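The March Over Skosbridge

The marchers set off from the Manzano bakery a little after six in the evening. The organisers had asked for 2,000 people. I had been sent to stand on the corner by the bridge with a clicker and press it once for each person who went by.

I was not a marcher. I worked for the town paper, and the paper had decided it would no longer print the police number beside the organisers' number and leave readers to pick one. It wanted its own. The clicker came from a drawer and had a sticky zero.

The march was about the ferry. Bistolix had bought it in the spring, put the fare up twice, and then stopped the late crossing. People on the Jimov side who worked evenings now had to walk round by the road bridge, a long way in the dark with no pavement for half of it. A woman had been knocked down there in September. She lived, but she did not go back to her job. 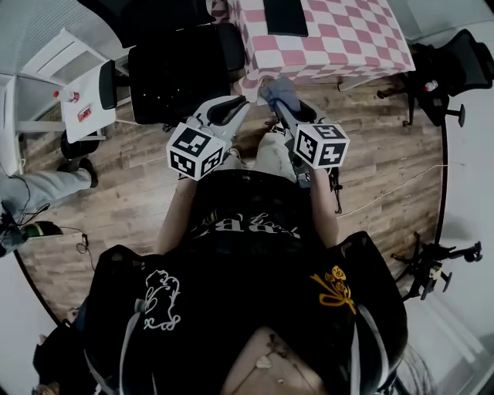
They came down the hill in a loose column, with the drums at the front. I clicked. There were pushchairs and I clicked for the babies too, as I had been told to. A man asked me if I was from Bistolix. I said I was from the paper. He said it was about time, and then stood in front of me so that I had to lean round him.

When the front of the column reached the bridge it stopped. The police had put a van across the far end and two officers were standing beside it with their hands in their jackets. The permit said the march could cross. The officers said the permit had been changed that afternoon. One of the organisers had a copy in a plastic sleeve and held it up, and the older officer read it through the plastic and gave it back.

The drums went quiet. More people kept coming down the hill and the column got thicker. I lost a few at that point and guessed them back in. I have never told the paper that.

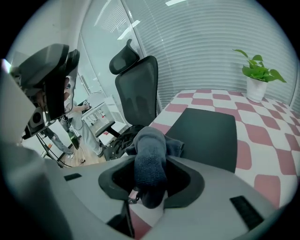 My sister was somewhere in the middle. She cleaned offices on the Skosbridge side and finished at ten. We had not spoken much since I took the job, as she thought the paper was soft on Bistolix, and she may have been right. It carried their advertisement on the back page every week. I looked for her green coat and did not see it.

After half an hour people began to sit down in the road. It was cold and they sat on bags and folded banners. Someone handed out rolls from the bakery. The younger officer was offered one and looked at the older officer before he took it.

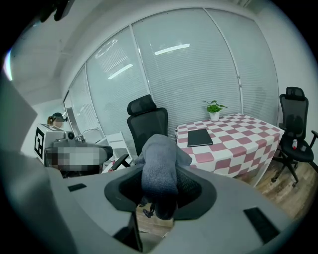

Did they get across?

They did, at twenty to eight, when the van was moved. A call had come through on the older officer's radio. He listened to it with his back to us, then got in and reversed the van on to the verge. There was no cheer to speak of. People stood up, brushed off their coats and walked over.

I went with them as far as the middle, still clicking for the ones who had been behind. My sister found me there. She looked at the clicker and asked what it said. I showed her. It said 1,973.

"Have you done me?" she asked.

I said I didn't know. She took hold of my thumb and pressed it down, and the last wheel turned to four.

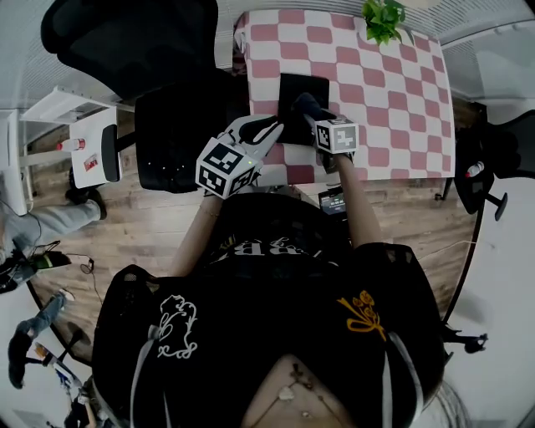 We walked to the Jimov side together. The ferry was tied up below us with its lights off. At the landing there were speeches, and I wrote down what I could with the cold in my fingers. One speaker said that 59 people had used the late crossing on its final night, and that every one of them had been told it was only for the winter.

I phoned the office from a doorway. The editor asked for the number and I gave him 1,973. He said the police had it at almost half that, and was I sure. My sister was waiting by the railings with her hood up, eating the end of somebody's roll.

"Sorry," I said. "Make it 1,974."

He said he would put it on page 2.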